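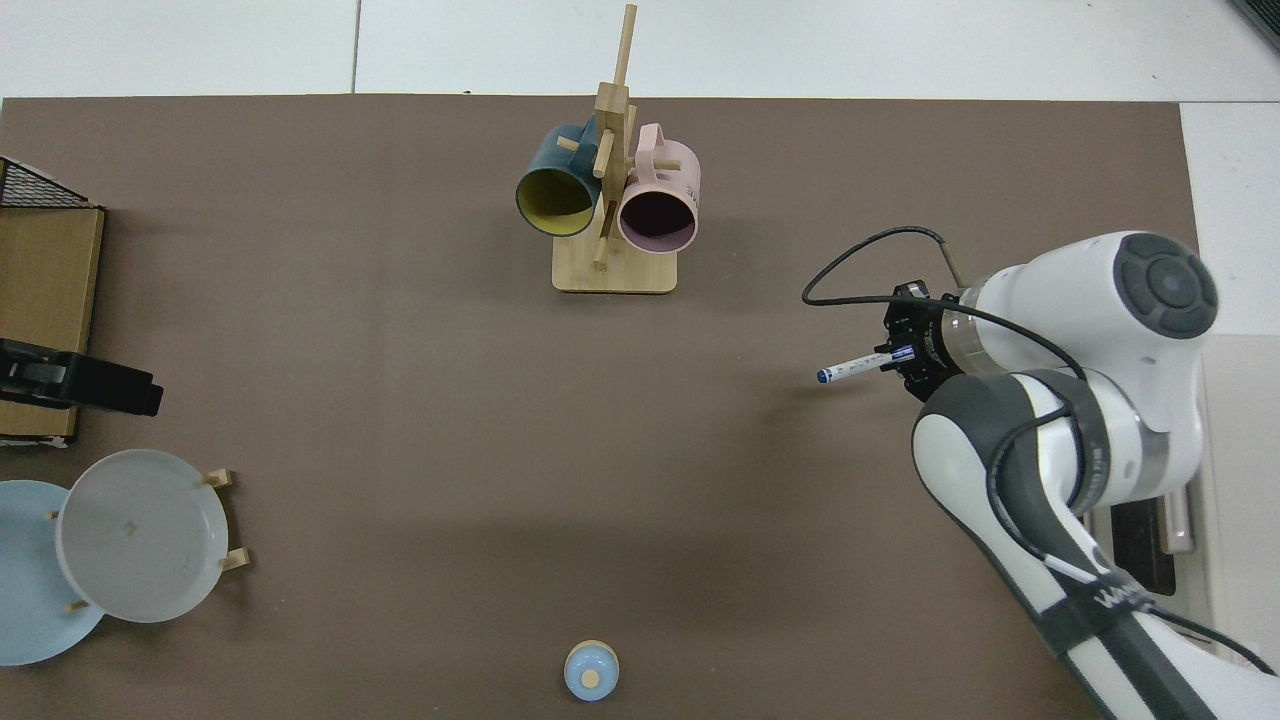 By the Sidov Robotics Club newsletter desk

The kitchen bench is back for another year, and so is the question every parent asks at open house: can it do the dishes? No. It can be asked to tidy a small shelf, and it has opinions.

For those who missed the spring, the club's second-year group picked "Make Kasteck Useful" as its project. Kasteck is the two-armed robot in the back lab. The job list has 24 entries, most of them things a person does while thinking about lunch. Pick up the pen. Put the pen in the cup. Leave the mugs alone. That last one took two meetings to agree on and is still, in the opinion of this newsletter, the hardest. 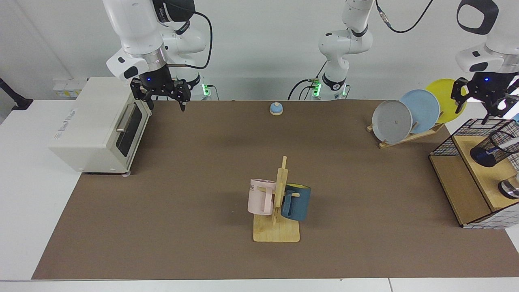
Kasteck between jobs, both grippers open.

Each student gets 36 tries per task and has to write up all of them, including the embarrassing ones. The write-ups are the best reading we have. One from last term says only "went for bell," underlined twice. Another spends over 90 words on the mood of the left gripper before mentioning that the cable was unplugged.

The plates stay in their rack for now. They were on the original list, and the group moved them to October after a frank talk about the budget.

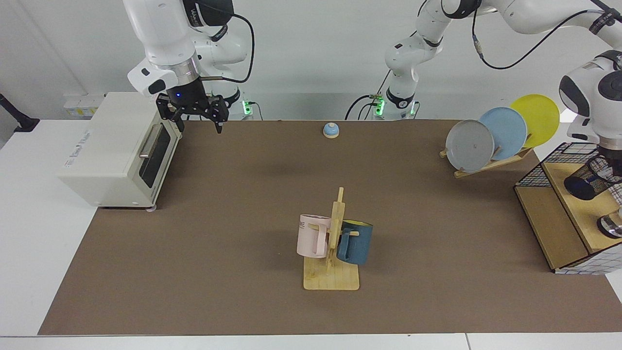 Left arm at the shelf, right arm by the oven.

Our regional meet is at Lockwood again, same drafty gym. Teams get 25 minutes on the bench, setup included, and the judges choose which tasks you run. Ernstead won last time with a robot that did very little, very slowly, and never dropped a thing. We have studied their approach and find it annoyingly sound. 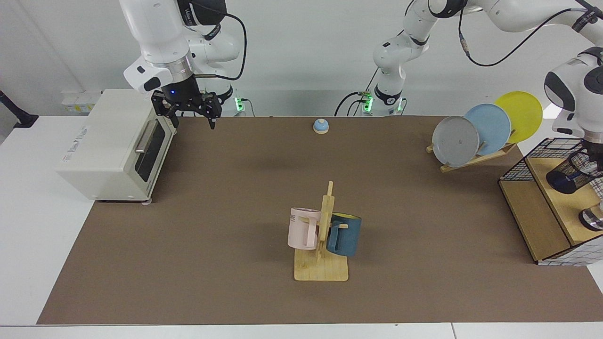 So the plan until then is to slow everything down. The shelf jobs come first, then anything with a handle. If you can spare an afternoon to sit with a stopwatch and a clipboard, sign up on the sheet by the lab door. Bring your own mug. The pink one and the blue one are taken.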